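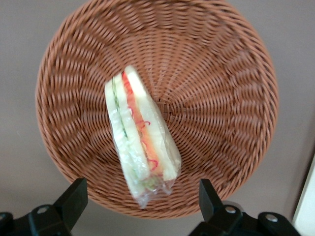
Comparing two grippers on soft, wrapped food: a bench procedure

Most gripper comparisons use blocks, cans and tennis balls. Those are fine for checking that an arm and a controller work together, but they say little about how a gripper will do with a wrapped sandwich. This page sets out the procedure we use at the Dirnton bench to compare two parallel grippers on soft items picked from a shallow basket. You can run it in an afternoon with one arm, one wrist camera and a shopping bag of lunch food.

We wrote it for the Lindis and Elturach two-finger grippers, and the settings below are the ones we used. The steps should carry over to any pair of parallel grippers that let you set width, speed and closing force.

What you need

An arm with a tool flange both grippers can bolt to
Both grippers, with flat fingers of the same width if you can get them
A small wrist camera and its bracket
A round shallow basket, woven if possible
A plain matte work surface, light gray or similar
Triangular sandwich wedges in clear film, at least six
A kitchen scale
Masking tape and a marker
A log sheet or spreadsheet

Use real sandwiches. We tried foam wedges cut to the same shape and the results came out too good for both grippers. Foam springs back and bread doesn't.

Step 1. Mount the first gripper and the camera

Bolt the gripper to the flange, then fit the camera so that both fingertips show at the bottom of the image when the gripper is open. You want to see the tips and the target together during the whole approach. If the tips only come into view when the gripper closes, tilt the bracket and try again.

Tighten the bracket bolts, run the arm through a few fast moves with nothing in the gripper, and check them again. Our bracket shifted slightly in the first session and we had to throw out the morning's runs.

Cable routing matters more than you would expect. Leave enough slack at the wrist for a full turn in both directions, and tape the cable to the last link so it can't swing in front of the lens.

Step 2. Fix the basket position

Set the basket on the work surface and mark its outline with short pieces of tape at four points. Leave clear space on every side. Put one more piece of tape on the rim so you can return the basket to the same rotation.

A woven basket is a harder test than a plastic tray. The ridges catch the lower edge of a finger if you come in too low, and loose film can slide between the strands and drag. Both things happen in real use, so keep them in the test.

Step 3. Calibrate the camera to the arm

Use whatever hand-eye routine your controller provides. We use the one in the Haddad controller, which asks for a printed target and a set of arm poses. Take more poses than the minimum and include a few with the wrist tilted.

When it finishes, check the result by hand. Pick a point on the basket rim in the camera view, send the fingertips to just above it, and look. If the tips are visibly off to one side, calibrate again before you record anything.

Step 4. Set the starting values

Use the same numbers for both grippers on the first round:

Open width: 115 mm
Approach speed: 50 mm per second
Closing force: the lowest setting that lifts the scale's test weight

Approach speed can go up later. Start slow so that you can stop the arm by hand if a finger is heading for the rim.

For closing force, don't trust the percentage shown on screen. The Lindis and the Elturach both offer a scale from low to high, and the same position on that scale gives a very different squeeze. Close each gripper on a bottle filled to 225 grams and step the force down until the bottle slips. Go up one step from there. Write the value down and leave it alone for the whole round.

Step 5. Place the sandwich

Lay one wedge flat on its side on the basket floor. Turn it so that one end points toward the gap between the open fingers. This is position A. Position B is the same wedge turned a quarter turn, and position C is leaning against the wall of the basket.

Twisted or gathered film at the end of the wedge should be left as it is. Do not tuck it under. If it lies in the path of a finger, note that in the log and run the pick anyway.

Step 6. Run the picks

For each pick:

Move the arm to the viewing pose and save a camera image.
Lower the gripper with the fingers open until the tips are just above the basket floor.
Close at the set force and wait one second.
Lift straight up by a hand's width and hold for five seconds.
Lower, open, and back away.
Save a second image.

Run all three positions with the first gripper before you change over. Replace the wedge when the bread shows a dent or the film tears. Keep a used wedge out of the next run even if it looks all right from the top.

Step 7. Change grippers and repeat

Swap the gripper, refit the camera, and go back to Step 3. It's tempting to skip calibration the second time. The two grippers put their fingertips at different distances from the flange, and the tool offset has to be entered again in the controller in any case.

Step 8. Score the results

We score each pick from 0 to 3:

0 – no lift, or dropped during the hold
1 – lifted, but the bread was crushed or the filling pushed out
2 – lifted with a visible dent or torn film
3 – lifted and set down with no visible change

Have the same person score both grippers. Score from the item itself and use the saved images only to settle doubts. Glare on the film can hide a dent in the image, especially under overhead lights.

What we found

Over 1,043 picks in May, the Lindis was the gentler of the two. Its force control is finer at the low end, and most of its failures were drops in position C, where one finger met the basket wall before it reached the bread. The Elturach closed faster and dropped less, but it left more dents, mostly at the thin end of the wedge.

Changing the finger pads made more difference than changing the gripper. With a thin silicone pad on each finger, the Elturach could run two force steps lower without slipping. We would try pads first if you already own one gripper and are thinking of buying another.

Common problems

Fingers catch on the weave. Raise the final height by a few millimeters. If the pick then slips, the fingers are probably too short for the basket.

Film sticks to a finger on release. Open wider and pause before backing away. Wiping the pads with a dry cloth between runs also helps.

Depth readings jump around on the wrap. Clear film reflects and confuses many small depth cameras. Take the height from the basket floor, add a fixed value for the sandwich, and ignore the depth reading on the film itself.

Detection picks the wrong long axis. A triangular wedge with a loose tail of film looks longer than it is. Fit the outline to the bread color and leave the film out.

Scores drift during the day. Bread softens as it warms up. Keep the spare wedges in a cooler and alternate the grippers by morning and afternoon if you run the test for more than one day.

The log sheet we use has columns for gripper, pads, force step, position, wedge number, score and notes. Add one for room temperature if your bench is near a window.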